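**Ticket 2860** – Biltaleck wrist monitor, readings not reaching the Arnia app
Opened: July 9, 2018
Status: solved
Product: Biltaleck wrist blood pressure monitor, bought from Grerker in January

**First message**

Hi! First off, I love this little monitor and I've used it morning and night ever since I got it, so please read this as a note from a fan with a problem. The monitor itself seems to work fine. The cuff inflates, the numbers come up, the heart symbol blinks the way the booklet shows. But the readings have stopped showing up in Arnia. I press Sync, the app says "Connected", the little wheel goes around, and then I get "Up to date" with nothing new on the graph.

What I did before writing:

- turned the phone's Bluetooth off and on
- restarted the phone
- put in fresh AAA batteries (the good kind!)
- deleted the monitor from the app and paired it again
- tried it in the kitchen, away from the router

Same result every time. Arnia still has all my older readings, which is a relief. I can scroll back through the missing ones on the monitor's own screen, so they are in there somewhere.

**Reply, support desk**

Thanks for such a clear list, it saves a lot of back and forth. Three questions:

1. What does the monitor show in the top right corner when you hold the M button?
2. Are you on User A or User B?
3. Does the date on the monitor match the date on your phone?

Please don't clear the memory yet. And if any of the readings themselves look wrong to you or worry you, call your doctor's office, as we can only help with the device and the app.

**Customer**

Top right corner says 200. It said 200 yesterday as well, and I took two readings in between! User A, always have been. As for the date – oh boy. The monitor thinks it's January. I never noticed, I only look at the big numbers.

The readings look normal for me and match what I get on the arm cuff at the clinic, so no worries there. Two photos attached.

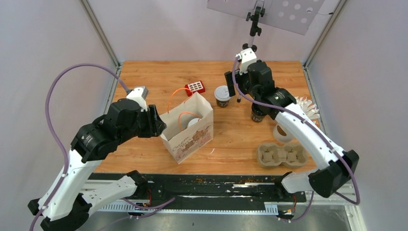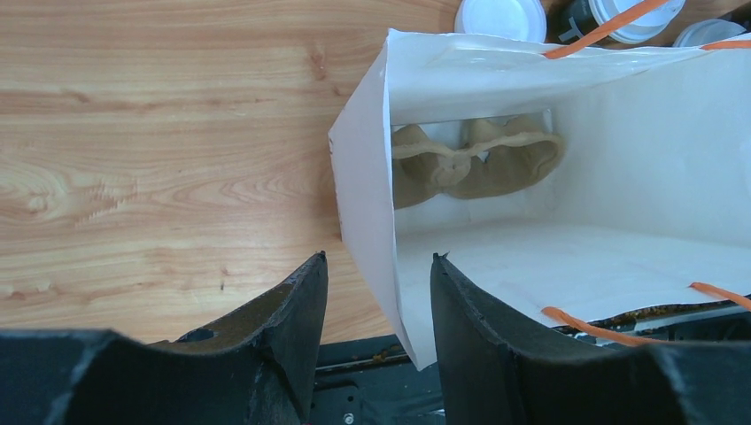
*Attachments 1 and 2: white paper bag, wide view and close-up.*

**Reply, support desk**

Great, that 200 tells us a lot. The monitor keeps 200 readings for each user and then writes over the oldest one. That part is normal. The date is the real trouble. The clock went back to its factory setting at some point, usually when the batteries have been out for more than a few minutes. Arnia asks the monitor for anything newer than the last reading it has saved. Your new readings carry a January date, so the app thinks it already has them.

Please try this, in order:

1. Close Arnia completely.
2. On the monitor, hold the clock button until the year blinks. Set year, month, day, hour, minute.
3. Press M once to leave the clock menu. If you skip this, the monitor drops the new date when it goes to sleep.
4. Take one reading.
5. Open Arnia and press Sync.

**Customer**

It worked!! The new reading popped up on the graph in a couple of seconds. I may have cheered at my phone. I did miss step 3 the first time and had to set the clock all over again, so thank you for spelling that one out.

Can I get the January-that-isn't-January ones into the app too? I'd love to have the whole stretch for my next checkup.

**Reply, support desk**

Yes, with a bit of patience. In Arnia go to Settings – Device – Full Read. It pulls everything in the monitor's memory and ignores the dates. Keep the phone next to the monitor, it can take up to 4 minutes. The wrongly dated readings land in a folder named Unsorted, where you can fix the day on each one. Arnia itself holds 1000 readings per user before it asks you to make a backup, so you have plenty of room.

If you can't remember the day for a reading, leave it in Unsorted. It will still print with the report, on a separate page.

**Customer**

Full Read done, took two tries (I wandered off to feed the dog and the phone came with me). Everything is in Unsorted now. I write the time in my paper notebook too, so matching them up was easy, and kind of fun. The graph looks wonderful with the gap filled!

One small wish: could the app give a warning when the monitor's date is way off? I would have caught this weeks ago.

**Reply, support desk**

Lovely idea, and it has been passed to the Arnia team as a feature request. For the next battery change, have the new ones ready before you open the cover and check the date afterward.

**Internal note**

- Cause: clock reset after battery change, new readings skipped at sync.
- Fix: set clock, M to confirm, Full Read for the old ones.
- Same signs as the Sawatzky arm cuff ticket, but on that model the clock menu saves by itself. Don't send the Sawatzky steps to wrist monitor owners.
- Help page for the wrist monitor needs the M button step added to "Setting the clock".
- Closed, no return needed.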